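Skestent

14 shares | 2 comments

Skestent is a commercial software package for training robot arms in simulation, sold by the firm Funis as a yearly subscription. It supplies a rendered tabletop workspace, a set of simple objects and a library of manipulation tasks, and it exports trained controllers to a small number of real arms. The package is marketed to small manufacturers and teaching labs as a way to skip most of the work on physical hardware. How much of that work it skips is disputed.

History

Skestent began as an in-house tool at Westerberg, a maker of packing equipment, where it was used to check arm movements before a line was installed. Funis bought the code and released it as a product in June, with few changes beyond a new installer and a licensing server. Some menus in the second release still carry Westerberg part codes, and the manual refers in several places to a conveyor module that is not for sale.

Contents

The standard license includes 49 tasks. Funis describes these as distinct, but a large share are variations on picking up a block and putting it somewhere else, with changes to the starting position or the color of the block. Camera placement can be varied between runs, as can lighting and surface texture. Soft materials, liquids and cables are not supported. Support for a second arm in the same workspace has been listed as "coming" since the first release.

Performance claims

Funis advertises a success rate of 95 percent on its block tasks. The figure comes from the company's own tests, which were run inside the simulator on the same objects used in training. The sales page does not say this; it appears in a footnote to the technical sheet.

Stidska, a training workshop that rents arms to schools, tried the exported controllers on physical hardware and published its results. It reported 83 percent on the easiest stacking task after a full recalibration, and much lower figures when the lighting in the room was changed. Funis replied that the workshop had used an unsupported camera mount. Stidska repeated the trial with the recommended mount and got a similar result, to which the company has made no public answer.

Rendering

The renderer is the part of the package most often praised in reviews, though the praise tends to rest on the promotional stills.

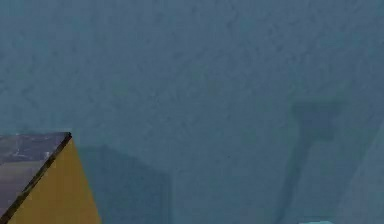

Shadows are soft and surfaces can be given a mottled texture, which is meant to stop a controller from relying on a plain background. Whether this helps is unclear. Funis has published no comparison of controllers trained with and without the textured surfaces, and the option slows training considerably on an ordinary office computer. Camera views are also rendered at a low resolution by default, and raising it requires the higher license tier.

Pricing and support

The subscription covers 2 seats. Extra seats, the higher tier and phone support are charged separately, and a buyer who adds all three pays over twice the advertised price. Projects are saved in a closed format that cannot be opened once a subscription lapses.

See also: Robot simulation; Funis

14 shares | 2 comments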